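Liesbeth Hermans
Day three of owning a teal table. I've been asked to explain myself, so here goes.

Liesbeth Hermans
The shop in Farngate called the colour Clonby Green. It's teal. I held the sample card up to a window at 4 pm in January and it was grey, which should have been a warning about the whole relationship.

Liesbeth Hermans
The old top was beige and had 29 mug rings on it. I know because I counted them while on hold with the delivery people. I'd got quite fond of them by the end – like a very dull tree.

Liesbeth Hermans
House rules so far: no mugs, no markers, no glue, no leaning. My brother-in-law asked what it's for, then. We're not speaking.

Liesbeth Hermans
Someone asked if it shows the dust. It shows the dust, the crumbs, and the thumbprint of every person who has ever said "ooh, smooth" and then touched it to check.

Liesbeth Hermans
I did look at the white one. Everybody has the white one. Petrauskas from upstairs has the white one and he wipes it down 11 times a day with the face of a man who regrets something.

Liesbeth Hermans
Teal tape, though. If you buy a teal table you start noticing what else comes in teal, and tape comes in a paler teal that doesn't match, and I bought it anyway.

Liesbeth Hermans
Anyway, it's flat and it's smooth and I'm told the colour grows on you – I'll give it until the warranty runs out.

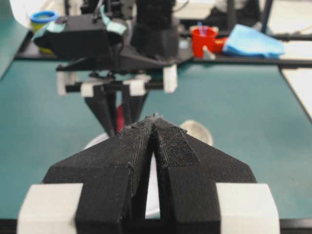
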